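Tindetti Haler 2 Variable ND and Matte Box Kit

Product code: TH2-VND
Category: Camera accessories / Filtration
Status: In stock

Overview

The Haler 2 is a clip-on matte box with an integrated variable neutral density stage, intended for narrative and documentary work with cinema and mirrorless cameras. It replaces the original Haler, which took drop-in trays only. The new housing accepts two filter trays in front of the variable stage, and the rear tray can be rotated without removing the box from the lens.

The kit is aimed at crews shooting features and shorts with small camera departments, where one assistant handles focus, filtration and lens changes. All controls are on the operator's left. Each control has a distinct shape and can be identified by touch.

Variable ND stage

Density is adjusted with a geared wheel on the lower left corner of the housing. The wheel has hard stops at both ends of its travel and a click at each full stop. The clicks can be disengaged with the sliding lever beside the wheel, which allows a smooth exposure change during a take, such as a move from a bright exterior into a hallway.

The range is 5 stops. The stage does not cross-polarize within this range, so the dark X pattern seen with many screw-in variable filters does not appear at the lens angles listed under Compatibility. Color shift is held toward neutral through the first part of the range and moves slightly warm at maximum density. Productions that match shots closely between cameras should make a gray card reference at each density setting used.

Because the stage is polarizing, reflections on glass, water and car paint will change as it rotates. For scenes where reflections must remain constant between takes, remove the stage and use fixed filters in the trays. The stage comes out with one thumb latch and no tools.

Flags and light control

The top flag is carbon fiber and folds flat against the housing for transport. Side flags are sold separately. Both types attach to the same hinge rail and can be moved while the box is mounted. The inner surfaces have a flocked finish to reduce flare from backlight. Flocking wears with use and can be replaced with the adhesive sheets in the Kislow service pack.

Compatibility

The rear opening accepts step-down clamp rings for common cinema lens fronts. Two rings are supplied. Additional rings must be ordered by size. With the variable stage and both trays fitted, the box is clear of vignetting on full-frame sensors at focal lengths of 14 mm and longer. Anamorphic lenses should be tested before use, as coverage depends on the position of the front element.

The Haler 2 can also be supported on standard rods with the Rawat bracket. Rod support is recommended for any lens with a rotating or extending front, and for all vehicle mounts.

Specifications

Filter trays: 2, rear tray rotating
Variable ND range: 5 stops
Minimum focal length, full frame: 14 mm
Mounting: clamp-on, or rods with Rawat bracket
Housing: machined aluminum
Top flag: carbon fiber, folding
Tools required: none for normal use; hex key for clamp ring adjustment (supplied)

In the box

Haler 2 housing with variable ND stage
Two filter trays
Top flag
Two clamp rings
Hex key
Padded case

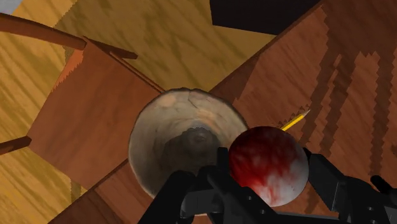
Mottled red and white sphere in a black gripper, beside a pale bowl.

Care

Clean the glass with a blower first, then a lens tissue and optical fluid. Do not spray fluid directly onto the stage, as it can reach the bearing between the two elements. If the wheel becomes stiff, return the unit for service. Do not oil the gears.

Store the stage with its cover on and the wheel turned to minimum density. Sustained heat can damage the polarizing layer. Do not leave the kit in a closed vehicle in direct sun. The operating limit is 50 °C.

Firmware and electronics

The Haler 2 has no electronics. The geared wheel has a standard pitch and can be driven by a lens motor. Disengage the clicks before calibrating the motor.

Service and ordering

Units bought before July can be fitted with the current thumb latch at no charge. Contact the service desk with the serial number, which is engraved inside the rear opening. Rental houses ordering several kits may request matched stages, selected for color at the factory.

Technical contact: Gaspard Marty, Tindetti service desk
Page revised: 2021-09-18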